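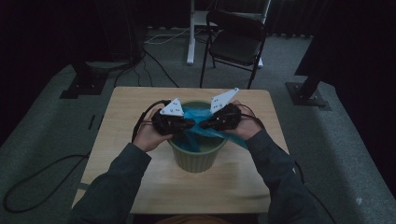 Open Data / Food and Household

Sandska Kitchen Scrap Diaries

Light-blue bag stretched over a sage-green bucket.

What you get

The Sandska diaries are short written notes on what people threw in their kitchen scrap buckets, day by day, in their own words. Twelve households kept them for 90 days and between them they wrote nearly 1000 entries, and I have loved typing up every single one of them (even the ones in green crayon). If you are interested in food waste, home cooking, composting, or just how people talk about potato peelings when they think it doesn't matter much, please dig in!

I'm Dinesh Dwivedi and I put this together in my spare time. It started with one family on my street, and then their neighbors wanted in, and then I had to buy more notebooks.

First public version: August 2020.

Files

diaries.csv has the entries, one per line.
households.csv has a little background on each home.
spelling_notes.txt lists the words I wasn't sure of and what I guessed.
notebook_prompts.txt is the page glued inside the front cover of every notebook, word for word.

Both tables are comma separated, UTF-8, with a header row. Entries with line breaks in them are wrapped in double quotes, so if your row total comes out strange, check that your reader handles quoted line breaks. Mine didn't for a whole evening.

Columns in diaries.csv

entry_id: a plain running number. Gaps are entries that a household asked me to pull.
household: a place word that stands in for the family. I used Rantala, Plovovham and so on, picked out of a hat. They have nothing to do with where anyone lives.
day: which day of the diary it was, starting at 1.
text: what they wrote, typed up as is.
writer: adult, child or unclear. Shared entries are marked adult.
cooked: yes, no or mixed. I filled this in myself from the text.
emptied: yes if the writer says the bucket was emptied that day, blank if they don't mention it. Blank does not mean no!

Columns in households.csv

household: same word as above.
garden: none, shared or own.
goes_to: where the scraps end up. Values are heap, worm bin, pickup, chickens and mixed.
liner: paper, bag, newspaper or none.
cooks_most: how many people in the home do most of the cooking, as they told me.

How the notes were taken

Everyone got the same lined notebook and the same one-page prompt sheet, which asks what went in, whether any of it could have been eaten, and whether anything surprised you. That's the whole thing. I kept it loose on purpose, and I'm so glad I did, as the best parts are the bits nobody would have put in a form. The Rantala home has a long-running argument about broccoli stems that goes on for weeks, with both sides writing in the margins. One child at Plovovham reviews each banana.

I didn't ask anyone to weigh anything. A few people did anyway, and their weights are left in the text in whatever unit they used. I wouldn't add them up, they're kitchen scale readings taken with the bucket on, with the bucket off, and in one case with the lid and a spoon still inside.

Typing and cleaning

I typed all of it by hand. Spelling stays as written, so you will meet "letuce" and "avacado" and a really lovely "rubarb." Names of people were swapped for a single letter. Street names and shop names came out too and are shown as [place] and [shop]. Drawings couldn't go in a table, so there's a [drawing] tag where one stood, and if the drawing had a label I kept the label.

I read each notebook against the typed version twice. Then I sent each household its own part to look over before anything was shared, and that's where most of the gaps in entry_id come from.

What I've used it for

So far, mostly word lists! The verbs are wonderful. People chuck, tip, scrape, shake out, sneak in and "retire" their leftovers. I also made a small chart of when coffee grounds show up next to eggshells, and pinned it over my desk, and I can't say it proves anything but I like looking at it.

Astent, the cooking club I belong to, used the soup entries to plan an evening around things that usually get thrown out. We made stock from the onion ends and a pesto from carrot tops, and the carrot tops were the hit of the night. The recipes aren't part of this release, but I'll add them in November if I can get everybody to write theirs down.

Things it can't tell you

Please don't use these notes to say how much food a typical home wastes. The families were all keen to take part, they all live within a short walk of each other, and writing down what you throw out changes what you throw out. Several entries say so outright. ("Ate the crusts so I wouldn't have to write crusts.")

Days are uneven too. People skipped weekends away, a couple of notebooks got a bit thin in the middle, and one has a run of days filled in from memory, which the writer cheerfully admits. I left those in and tagged the text with [later].

The cooked column is my own reading and some calls were hard. Is toast cooked? I said yes. Pickles I marked no, and I've had mail about it already.

Sharing and credit

Use it for anything you like, including class work and things you sell, as long as you credit the Sandska Kitchen Scrap Diaries and don't try to work out who the families are. If you quote an entry, quote it as written, spelling and all. The kids in particular were very firm about that.

Changes

1.2: fixed the liner column for two homes, added missing [drawing] tags.
1.1: split the typing notes out into spelling_notes.txt.
1.0: first release.

Corrections

Send me the entry_id and what looks wrong, and I'll go back to the notebook and check. I still have all of them on the shelf, including the one with the beet stain, where a few words on day 12 may never be readable. Guesses are very welcome!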